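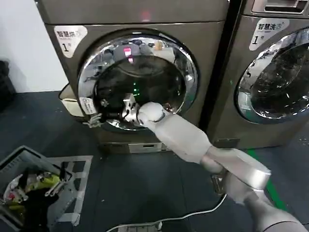

1/ Color psychology and your logo

I keep getting sent the same chart. Blue means trust, red means hunger, green means nature, purple means you sell candles. I would love to meet the person who tested any of it.

2/ Last month I sat through a rebrand pitch for Prunditz. They sell accounting software. The deck had 16 slides on why orange says "friendly." It had one on whether you could read the name at the size of a phone icon. You couldn't.

3/ The agency's proof was a survey of 888 people who were shown orange squares. Squares! No name, no product, no price. Ask me how I feel about a square and I'll say something too, mostly so I can leave.

4/ Meanwhile Flatow has used the same muddy brown since before I started working. By the chart that should mean dirt, or maybe coffee. Their customers think it means Flatow.
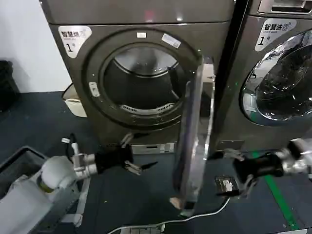
And they think so after years of seeing it on every box and invoice. I don't see how a swatch gets you there in a week.

5/ Does color matter? Sure. Contrast matters a lot. Pale gray type on white is hard to read, whatever it's supposed to whisper about elegance. I counted 11 client files in September with that exact problem.

6/ Things I'd check before anyone says "warm" or "bold" in a meeting: does it print in one color, does it hold up small, and what are the competitors using. Plindodis picked teal for trust. So did everyone else on their shelf.

7/ Someone will reply with the Ezzat case study, where sales went up 21% after the logo went green. They also cut prices and redid the whole website that quarter. Page 2 of the PDF, small type, pale gray.

8/ If you have a chart with a real source on it, send it over. I'll read it.

10/1/19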